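# A day at the Viltmont repair and reuse open house

I'd been meaning to go to the Viltmont open house for years, and every February I either forgot or had a cold. This year I had neither excuse, so I packed a sandwich, a dead desk lamp and a bag of old cables and got on the early bus.

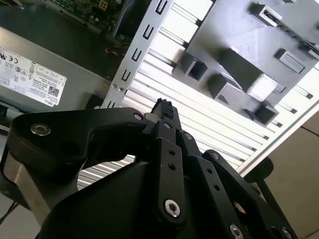 The bus takes you as far as the bottom of the hill and then you walk, and it's steeper than the map makes it look! By the time I got to the gate I'd taken off my scarf and my hat and was carrying the lamp under one arm like a goose. They check you in at a folding table, hand you a paper wristband and a floor plan, and that's it, you're free to wander. Entry is 3 dollars, cash only, which the website mentions in very small print at the bottom.

If you haven't heard of the place, Viltmont used to be a button factory. It closed a long time ago and sat there for ages with pigeons in it, and then a bunch of small workshops moved in one after another. Once a year they all open their doors on the same day. There's a bookbinder, a couple of furniture people, a bike shop, a place that does nothing but clocks and radios, and a big hall where you can bring your own broken stuff and get it looked at. The sign by the stairs said 2,144 visitors came last year, and I'd believe it, going by the line for coffee.

I started upstairs with the Benítez bindery because the floor plan said it got crowded after eleven. Good call. It's a long narrow room with tall windows and it smells wonderful (glue and leather and a little bit of toast, they had a toaster going in the back). They were putting a new spine on a cookbook that had clearly been loved to pieces, with flour still stuck in the gutter of the pages, and the binder said she always leaves the flour in unless the owner asks. I asked what a job like that costs and it was less than I expected, although there's a wait until summer. I put my name down for my grandmother's atlas.

Next door was Mirnine, the clock and radio people. I could have stayed all day. Every wall is clocks, and none of them agree, and at the top of the hour they all go off over the course of several minutes, so you can't hear anything anyone is saying. A man in front of me had brought in a kitchen radio with a cracked dial, and they found him a matching one in a drawer, just like that. The drawers are labeled by hand in pencil and some of the labels are crossed out and rewritten so many times that I have no idea how they find things.

Lunch was the weak spot. There is one food stand in the courtyard, the line went all the way around the bike racks, and they ran out of soup before I got there. I was very glad of my sandwich. If you go, bring something, and bring something to sit on too, the courtyard benches were wet.

Then I took my lamp to the repair hall. You pull a number from the roll by the door and wait, and I got 32, with quite a few people ahead of me. It moved faster than I feared! The waiting area is half the fun, everybody has some odd thing on their lap and wants to tell you about it. The woman beside me had a waffle iron from her wedding and the boy on my other side had a keyboard he'd spilled juice on (his mother had a lot to say about the juice).

My lamp turned out to have a bad switch and a plug that should have been thrown out years ago. The whole repair took 20 minutes or so and I paid for the parts and put a little extra in the jar. The cables went into the swap bin by the exit, and I came away with fewer than I brought, so I'm calling that a win, even if I did pick up a mug.

The only thing I skipped and regret is Lultateck, down in the old boiler room. They refurbish office computers and sell them to schools and clubs, and there was a talk at 2 that I missed completely because I was still holding my number upstairs. A couple on the bus home had been to it and said it was standing room only and that the speaker went way over time, but they'd both ended up wanting to open up the old tower in their hall closet when they got home.

A few practical bits for anyone going next year. The elevator is tiny and slow, so take the stairs if you can. Restrooms are on the ground floor behind the bike shop and the sign points the wrong way. The last bus leaves from the bottom of the hill at a quarter past five, and the walk down is slippery when it's been raining, so leave the clocks in good time.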